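Testing cot bed side rails: an interview with Korkor Quartey

Reading time: 2 minutes

Korkor Quartey runs the mechanical test programme at Rerka, which checks nursery furniture for makers and importers before it goes on sale. Her work in January was a batch of fold-down side rails submitted by Trilever.

The rails lock with a sprung catch at each end. Quartey's team cycled 152 of them, raising and lowering each one under a fixed load until the catch failed or the count reached 1884. "The count is the easy part," she says. "Most of the time goes into setting the load at the right point on the rail. If it sits too near one end, you are testing one catch and resting the other."

Wear was uneven. The catch on the hinge side lost its edge first, and in several rails it would hold when pulled straight but let go when twisted. Quartey regards the twisted pull as the more useful test. "A child leaning on a rail does not lean squarely. We added the twist after the first two failures and went back to the start."

Her colleague Senyo Kyei measured the gap between rail and mattress after every 148 cycles. He wants makers to state the mattress thickness on the rail itself. "It is in the leaflet, and the leaflet gets thrown away," he says. 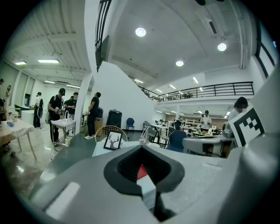
What goes in the report

A Rerka report gives the load, the cycle count at failure and the position of the break. It does not say whether a product should be withdrawn. "That is for the maker and the regulator," Quartey says. "We say what broke and when."

Trilever has since sent a revised catch with a deeper slot. Testing of that part has not finished, and Quartey would not give interim figures. The lowest count in the first batch was 628.

Contact Metitz | © Metitz | Back to top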